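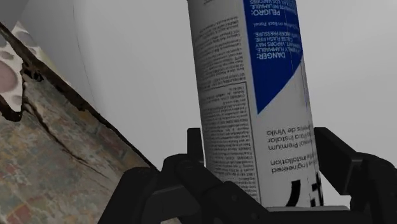
Simulated training helps robot arm turn objects the right way up

Bernville, July

Researchers at the Jeremar laboratory in Bernville have published a method that teaches a robot arm to recognise when it has picked something up the wrong way round, and to correct it before putting it down. The method, called Utow, was trained entirely in simulation, using the view from a camera close to the gripper.

Knowing which way up an object is can be surprisingly hard for a machine. A can or a bottle often has much the same outline either way, and once it is between the fingers of a gripper the ends may be hidden. The printed label is sometimes the only clue left. A can held upside down, with its hazard warning inverted and the fine print too blurred to read, is a typical case in the training set.

Utow does not try to read the words. It learns from the general layout of a label: where the large type sits, how blocks of small print are arranged, and where bands of colour begin and end. It combines this with the position of the gripper fingers and gives the arm one of three answers – upright, inverted or unsure. When the answer is "unsure", the arm rotates its wrist and looks again.

"Earlier systems were made to give an answer every time, and they were often wrong with full confidence," said Bianca Munteanu, who led the work. "We wanted the arm to be able to take a second look. It costs a few seconds, and in most packing or shelving jobs a few seconds is fine."

The team built 226 virtual objects with printed labels, most of them cans, bottles, tubs and cartons. Each was placed in simulated rooms with plain walls and a changing selection of surfaces and other items. Lighting, grip height and the angle of the arm were varied from one attempt to the next. The training set came to over 300 hours of simulated handling.

The finished system was then tested on 1,114 new simulated grasps, using objects it had not met during training. The test included labels in more than one language and grasps in which a finger covered part of the print. Utow made fewer orientation errors than the laboratory's previous method, which relied on outline alone. The gain was largest for straight-sided cylinders. For objects with an obvious top, such as bottles with a narrow neck, there was little difference between the two.

Some cases remain difficult. Labels made up mostly of a repeating pattern gave poor results, as did very dark labels in low light. The system also asked for a second look more often than the team would like when the object was held near the middle and both ends were out of view. A limit of 4 looks was set for each grasp, after which the arm puts the object to one side.

Anneli Aaltonen, who designed the simulated rooms, said the surroundings took more work than expected. "In the first version everything sat on a clean grey table and the system learned that far too well. As soon as we changed the table it fell apart. We put in worn boards, cracked surfaces and odd things in the background, and it started paying attention to the object in the gripper."

All the results reported so far come from simulation. The next stage is a trial on a physical arm at Coman, a packing equipment firm based near Bernville, which will supply the test bench and a range of empty containers. The trial will measure how much accuracy is lost when the system moves from rendered labels to real ones, where glare, creases and scuffed print are likely to cause trouble. Coman has no plans at present to include Utow in a product.

The virtual objects, the room layouts and the full table of test results will be made available to other research groups on request. The laboratory is keen to hear from teams who can add objects with labels in scripts other than the Latin alphabet, as these are missing from the current set.

Visitors can see the simulation running at the laboratory's open day on Saturday. No booking is needed.

Notes to editors

Jeremar is a robotics laboratory working on grasping and handling. Bianca Munteanu and Anneli Aaltonen are available for interview through the laboratory's press desk.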